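Cleaning out the small room

February 28, 2020

My mother-in-law will come to live with us in August, and she needs the small room. For six years this room was the place where we put everything we did not want to decide about. Now we must decide.

I began with paper, which was a mistake. Paper is slow. I found the lease from our first apartment in Brirno, with a monthly rent of 478, and I sat on the floor and read all the conditions again. No bicycles on the stairs. No frying of fish after nine in the evening. We broke both of them in the first week.

My friend Yatziri Quintero has moved many times, and she gave me a better method. Start with the big objects, she told me, then you see the floor and you get courage. So the second evening I started with the exercise bicycle and the two suitcases with broken wheels.

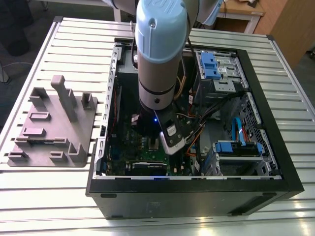 Old electronics were the hardest for me, harder than clothes. A coat I can give to somebody and feel good. A computer has my photographs in it and my bad poems. When a tower lies on its side with the cover off, green board and black graphics card and all, it looks too complicated to throw away, even if it is worth nothing. I asked a shop on Trolenstead Street and they offered me 43 for everything, and I said I would think about it. I am still thinking.

Books went more easily. I had about 300 and I kept the ones I would lend to a person I like. The dictionaries stayed, of course. Marina Katsaros took the cookbooks and has already complained that one of them is missing the page with the lemon cake. I know where this page is. It is on my refrigerator.

Next week comes the paint. My husband wants white and his mother, by telephone, wants yellow, so I bought a small can of yellow.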